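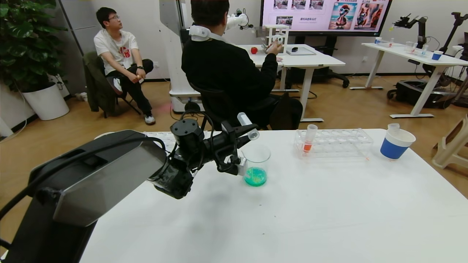 My sister reckons you should never put food colouring in the good tubes at all, says it never comes out of the plastic. Is she right?? We do a science table on Saturday mornings, kids mixing colours, just water and food colouring mostly, a beaker and some small tubes with caps. Green and an orangey red are the ones they all want.

Problem is the clean up. The clear plastic rack gets messy where the tubes drip, and the white table top has faint marks on it that I can't shift. Tried washing up liquid, tried a baby wipe. Tubes themselves have a sort of pink line at the bottom. Also how do people dry the little ones, mine sit there for days with a drop of water in the end.

Tubes are clear, came from Zuvanport, 80 in a bag. Rack from the same place. Beaker is glass and that's been fine. Don't want to spend a fortune replacing it all before October.

3 answers

Answer 1 - marked helpful by 14 readers

Your sister is half right. Glass you can forget about, rinse it and it's done. Plastic does take the colour up if you leave it standing, reds are the worst, green not far behind. So don't leave it overnight. Tip everything out as soon as the kids go, even if you can't wash up till later, and fill the tubes with plain cold water.

For the line at the bottom - bicarb, a teaspoon in a mug of warm water, fill the tubes, leave 2 hours. Then a thin bottle brush, the kind for straws. If that doesnt do it, use very weak bleach for ten minutes, then rinse and rinse again. Never bleach and vinegar together, please. And keep the bleach for after the children have left obviously.

Take the caps off and do them separately. Colour hides in the rim of the cap and then you get a green drip in your nice clean tube next week and wonder where it came from.

Drying: shake hard, then upside down on a folded tea towel, propped in a mug if they roll. Don't dry them upright in the rack, that's your drop of water problem. Caps off till the next day.

Cloudy rack could be two things. If it's limescale a splash of white vinegar in warm water will clear it, soft cloth. If it's fine scratches from a scourer it's not coming back, sorry. Don't put it in the dishwasher, I did and the top shelf went wavy, tubes all lean to one side now.

Table - bicarb again, made into a paste, rub gently with a damp cloth. Try a corner first. Works on our Stoten one, which is a wipe clean white top. Took two goes. Whats left after that you probably live with or put a tray over it.

Answer 2

magic sponge. the white ones. only thing that works on our table but go easy it takes the shine off. and put a tray under everything next time, saves you all this

Answer 3

I'd just buy new tubes. Abbasi do them loose and you can get a handful instead of a massive bag, our group at Prakbridge hall gets them there. Keep the stained ones for red and orange and don't let anything else go in them, a bit of marker on the cap so you know. Kids don't care about a pink line.

Disagree about the vinegar on the rack, mine went no clearer at all, but we have soft water so maybe it wasn't limescale to begin with.

One thing not mentioned, use less colouring. People put in a great squirt. 2 drops in a whole beaker is plenty bright and it barely marks. Put the bottle out of reach and do the drops yourself, they can do the pouring.

Comment from the asker

Thanks all. Bicarb has done most of the tubes, red ones still a bit pink. Table is better, not perfect. Rack no change so I think scratches - my own fault, green scourer. Will try the drops thing this Saturday.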